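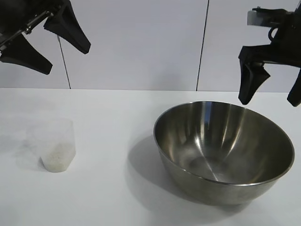

Does pouring from a small cup into a big steel bowl measure grain well enough?

drygoods_doubter

The Majali starter sheet says to portion dry grain with a small clear plastic cup, tip it into a wide mixing bowl, and trust that every cup comes to 140 grams. I have my doubts. A cup filled to the rim and a cup filled nearly to the rim look the same to me from the side, and the clear plastic doesn't help.

My other complaint is the bowl. The grains settle in a ring on the bottom with bare metal showing in the middle, so I can't judge the amount by eye either. Is the ring a sign that I'm pouring wrong, or is the whole cup method wishful thinking?
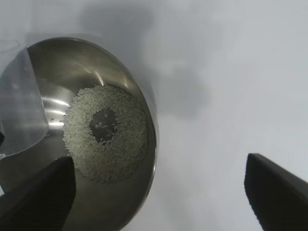 Trernar, March 2023

Adding to my own post: I tried 3 cups in a row with the same grain and put each one on my Sisent kitchen scale. They didn't match. The sheet also claims that a steel bowl "levels the grain for you." Mine has never leveled anything.

pantry_shelf_two

Get the scale out and forget the cup. I don't believe any sheet that gives you a weight for a cup without saying which grain goes in it. Small grains pack tighter than big ones, and a cup you've tapped on the table holds more than one you haven't. If you want 400 grams, put the bowl on the scale, zero it, and pour until it says 400. The cup is still handy for that part – tilt it low over the bowl and the grains won't bounce up the sides.
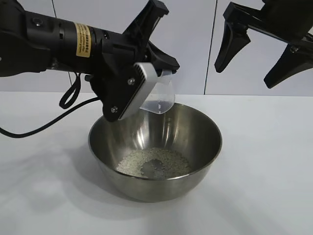 I'd go slowly for the last bit, as it's easier to add a few grains than to pick them out of the bottom of a round bowl. As for the ring, ignore it. Give the bowl a shake if the bare spot bothers you. The weight is the same either way.

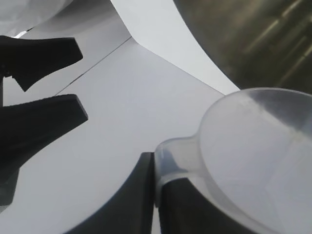 Justix

Cup is fine. I've used one for years and supper comes out the same. Not convinced anyone can taste a few grams. Level the top with a knife and stop worrying.

A 16 ounce cup is too big for this though, it tips out all at once. Use a small one.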